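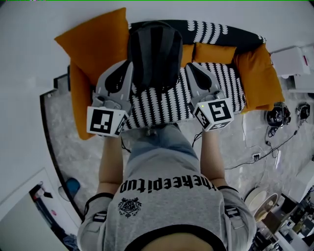

Chapter 3
Clearing and Resetting Upholstered Seating

3.1 Scope

This chapter covers the sofa as a working surface in the home: what collects on it, the order in which it is cleared, and how loose covers and cushions are put back. Hard chairs are treated in Chapter 4.

In the Mondgate household survey, bags were the item most often left on a sofa. Of 100 living rooms visited, 86 had at least one bag on the seat. A backpack is awkward to move for its size. It has no rigid base, its weight settles low, and its straps catch on throws and cushion corners.

3.2 Order of work

Bags are removed first, then small items, then cushions. The cover is straightened last. A backpack is lifted by the top loop or by both straps together - never by one strap, which turns the bag and drags the cover with it. On a patterned throw, the stripes serve as a guide: if they no longer run parallel to the front edge, the cover has shifted and must be reset from the backrest down.

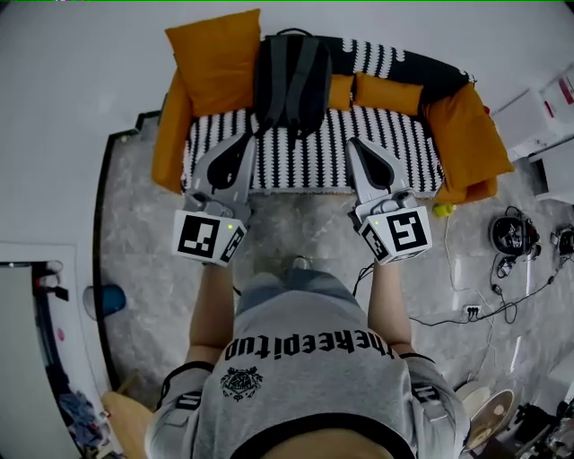 Muñoz objects that the cushions should come off before the bag, as a bag leaning on a cushion will fall when the cushion is taken. The Gonholm method keeps the bag first and avoids the fall by removing the bag's load from the cushion at the start. Both orders are compared in Section 3.4.

3.3 Terms used

Seat line: the front edge of the seat, taken as the reference for all covers.
Throw: a loose cover, not fastened to the frame.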